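Workshop notebook, Tretside bench
Monday, January 23, 2023
Entry by R. Navarro

**Subject: Pad print adhesion on the Vik tumbler, second round**

The purpose of this entry is to record the second round of adhesion checks on the Vik 16-ounce tumbler before the Onville order is released to print. The order stands at 2,845 pieces, one-color imprint, one side, white on smoke. Kendport supplied the blanks and the ink. The first round was recorded by the evening shift and should be read alongside this one, as the cure settings differ.

**Condition of blanks**

The blanks were drawn from three cartons at the top of the pallet and two at the bottom. The cartons from the bottom showed a faint haze on the shoulder of the cup, above the imprint area. It wipes off with alcohol. It does not wipe off with a dry cloth, which only moves it around. Kendport has been asked whether a mold release was changed. No answer has been received at the time of writing.

Blanks from both groups were kept apart through the whole of the test. The bottom cartons are marked with a green sticker and must not be mixed back into the pallet until the haze is explained.

**Setup**

- Plate: the existing steel plate for the Onville logo, cleaned, no visible wear on the fine lettering
- Pad: medium durometer, round, the same pad used in the first round
- Ink: white, two-part, mixed fresh at the start of the shift and again after lunch
- Flame treatment: on for Group A and Group C, off for Group B
- Cure: overnight on open racks for Group A and Group B; heated tunnel for Group C

The first batch of ink was discarded early. It had begun to string between the pad and the plate, and the small type under the logo was filling in. Thinner was added to the second batch according to the supplier's sheet and the problem did not return.

**Results**

Group A (flame, air cure). Tape pull was clean on all pieces from the top cartons. On pieces from the bottom cartons, the lower edge of the letter "O" lifted on two cups. Both had been printed without an alcohol wipe.

Group B (no flame, air cure). Poor. The imprint came away in full strips under tape and could be scratched off with a fingernail. This agrees with the first round and there is no reason to repeat it. Flame treatment is required on this cup and the job ticket should say so in plain words. The present ticket says "treat as needed," and that wording should be removed.

Group C (flame, tunnel cure). Clean tape pull throughout, including the bottom cartons. However, 5 cups came out of the tunnel slightly out of round at the rim. The lids still seat, but with more force than a customer would accept. The tunnel was set for the heavier mug that ran last week, and the belt speed had not been reset. I consider this a setup error and would not rule out tunnel cure on the strength of it.

**Dishwasher check**

Not completed. The unit in the break room is out of service until the drain hose is replaced. Cups from Groups A and C have been set aside, labeled, on the second shelf over the sink. Please do not use them for coffee. One Group A cup from the first round has already gone missing in this way.

**Packing**

The tumblers ship nested, with lids in a separate bag inside the same carton. White ink on a nested cup rubs against the inside wall of the next cup, and light scuffing was seen on three pieces after the drop test. A paper sleeve stopped it. The sleeves in stock number 700, left over from the May order, and will not cover the job. A price for the balance has been requested. If the customer will not carry the added cost, a single sheet of tissue between cups should be tried next.

**Open items**

1. Kendport to reply on the haze.
2. Belt speed to be reset and 270 cups run through the tunnel as a pilot lot, all wiped with alcohol first.
3. Job ticket wording on flame treatment to be corrected before the pilot lot is printed.
4. Dishwasher check to be carried out on both groups once the unit is repaired.
5. Customer to approve a printed sample with the lid fitted. The last approval was given on a cup without one, and the height of the logo looks different once the lid is on.

Release of the full order is on hold pending items 1 and 2. The plate has been returned to its drawer and the remaining mixed ink has been disposed of.

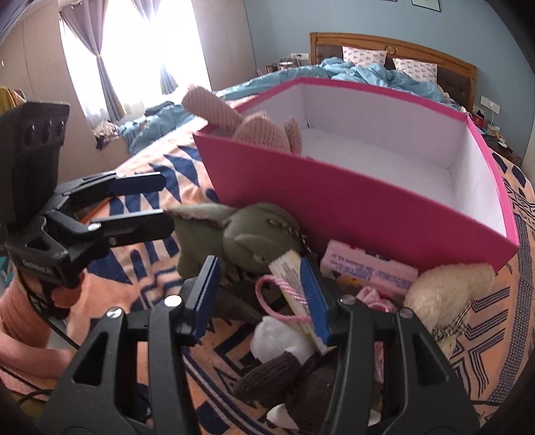 The pad was left on the machine with its cover fitted, and the next shift may use it for the pilot lot without further cleaning.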